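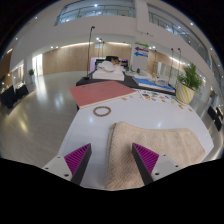

According to one reader of the Hurnik craft guide, a beaded bracelet should never be wiped with the same cloth it is stored in. The guide itself is less strict. A beaded bracelet is a ring of small beads strung on thread, cord or elastic. Brown and tan beads are common. Woven cloth is often laid on the table during stringing, as it stops beads rolling. Elastic cord is usually knotted twice and trimmed to 2 mm.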